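Project Reports | Software | Robotics

Interim progress report on the garment handling software

Prepared by Nikola Sikora, Tkachuk, for the Evirstead program office
Submitted 3/7/23

1. Purpose of the report

With this report I inform the program office about the state of the software work in the second period of the Evirstead grant. It covers the perception module, the motion planner, the two-arm controller and the tools we use to record and check data. Hardware purchases are reported separately by Wagner Rocha and I do not repeat them.

The goal of the period was written in the plan as follows: the system shall take a garment in an unknown state, find two useful grasp points, open the garment and bring it to a folded state on the table. The first three steps are now running in one program. The last step still runs as a separate program, which an operator must start by hand.

2. Perception

The grasp point detector was trained again in May. The training set has now 704 labeled episodes, of which 100 were held back for testing and were never shown to the model. Yi-an So made the labels for waistbands, cuffs and hems, and Buppha Prasertsri checked them a second time. This second check took longer than planned, but we found many places where a cuff was labeled as a waistband, and I think the time was well used.

The main weakness is still the same as in the previous report. When a soft garment is bunched, the cuff and the waistband look very similar from close distance, and the wrist camera alone is not enough to decide. We now combine the wrist views with the fixed view above the table. The fixed view gives the size and the general shape, the wrist views give the edge. When the two disagree, the planner asks for a new look from another angle before it closes the fingers. This makes the cycle slower. We accept it for the moment.

3. Planning and control

Thanakorn Sombatkul has replaced the old planner, where each arm was planned alone and then checked for collision. The new one, which we call Vadov inside the team, plans both arms together and treats the cloth between them as a constraint on the distance of the grippers. In the old version the arms could pull the fabric too far apart when one of them was late. Now the late arm holds back the other.

The lift motion was also changed. Before, the arm lifted the garment with constant speed and the fabric was swinging a long time. The new lift begins slow, has a short stop at the height where the garment leaves the table, and then continues. The swinging is smaller and the camera can be used earlier.

In the controller we closed 28 issues from the list. Nine are open. The most serious open issue is a delay between the command to open the fingers and the real opening. It does not appear in every run and we could not yet reproduce it on purpose. Until we understand it, the release step waits for a fixed time, and I know that this is not a good solution.

4. Tooling

The recorder writes now all camera streams with one common clock. In the first period each stream had its own clock and the alignment was done afterward by a script, with errors which we discovered late. All older episodes were converted, and those with a bad alignment were removed from the training set.

We wrote also a small viewer which shows the two wrist views and the fixed view side by side, together with the state of the planner. It was not in the plan. The people at the Skurnthorpe site asked for it, and it is now the tool that we open first when a run has failed.

5. Work at the table

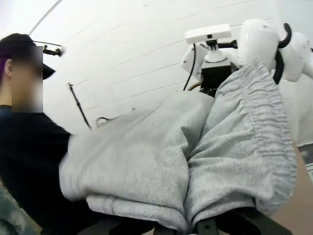
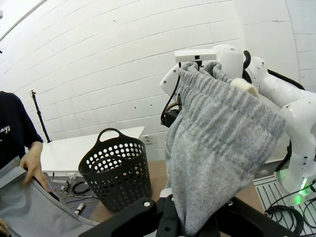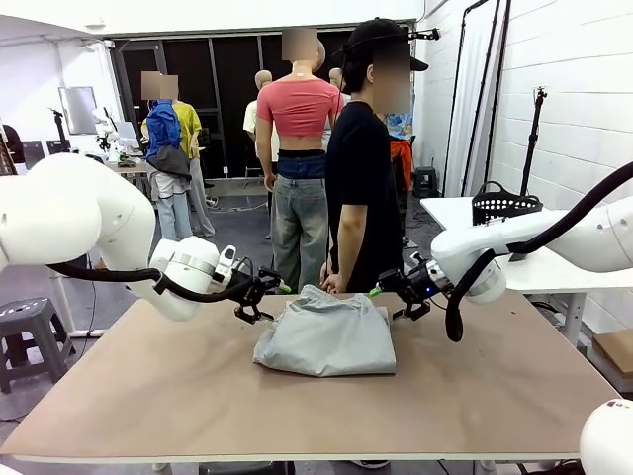
The fold program is where most of our effort will go in the next period. It has its own state estimate, which starts from zero every time, and it does not know what the opening program has learned about the garment. For example, with the gray garment lying folded in the center of the table and one gripper near each of its upper corners, the fixed view gives the bottom hem very clearly, but the loose flap at the top edge is difficult for the segmentation. The outline of the fold estimate becomes uncertain exactly on the side where the fingers must go in. We want to pass the labels of the waistband and the hem from the first program to the second, so that the flap is not treated as an unknown piece of cloth. Thanakorn has a first version of this exchange, but it is tested only on recorded data.

6. Deviations from the plan

There are two deviations. The simulation of soft fabric is delayed, as the contact model was too slow to be useful for the planner, and we stopped the work on it in favor of the common clock. The second is the written operator guide. A draft exists, but it describes the old planner in several chapters and I do not want to send it in this state – Buppha will rewrite these chapters.

7. Next period

We will connect the fold program with the rest, find the reason of the delay in the finger opening, and repeat the test on the 100 held-back episodes with the combined views. The repeated test will use the same settings as in May, so that the numbers can be compared. I ask the program office to confirm if the soft fabric simulation can be moved to the last period without change in the budget. An answer before the next planning meeting would help us, as Yi-an So must otherwise be kept free for this task.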